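Stop blaming the policy

Stijn Dekker
2019-12-06

Quick one, written between two training runs, so forgive the state of it.

We've got a habit in this field and I'm as guilty as anyone. Grasp success drops, we open the config. Learning rate. Image size. More history, less history. Somebody suggests a bigger encoder. A week goes, the number wobbles, we call the wobble progress.

In October we did exactly this on Pap, our picking stack. 913 demonstrations, all collected by hand with grippers, and a policy that kept closing a touch late on small parts. I spent days in the planner. Rewrote the width filter. Added 30 ms to the latency estimate, took it out again. Dreten, our replay tool, said everything was fine, as it would, it only checks timestamps and poses and never once looks at the fingers.

Then I sat down and watched the raw video. Boring job. Should have been the first job.

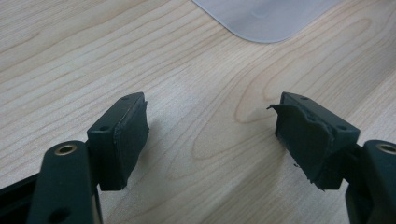 Gripper fingers over the bench. The right pad is torn, with a flap sticking up; the left one is rough at the edges too.

My point is about software, not rubber. A pad in that state is a different contact surface, and to a network that sees the fingers all day long it is also a different picture. Two datasets with two sets of pads are two datasets. Our tooling had no way of saying so. No field for it, no check, nothing in the log. We version the calibration down to the last decimal and leave the bit that touches the world to memory.

So what would I like? Small stuff. A hardware id on every episode, pads included. A reference shot of the open fingers at the start of each session, and a dumb image diff that shouts when it drifts. That diff took me one afternoon and it's 4 functions long. Ugly, but it runs. Asley, who looks after our collection, wants a warning every 500 episodes as well. Fine by me.

The usual answer is that a robust policy shoud learn to cope. Maybe. I'd love one. But coping has to come from variation you know you have, and you can't split, weight or hold out something you never wrote down. Calling it augmentation afterwards is cheating.

The people at Vusach disagree, they say more data washes it out and logging slows the collectors down. Could be right at there scale. At ours, I'd take the slower session.

Anyway, run's finished. Loss looks lovely. Going to watch the video first this time.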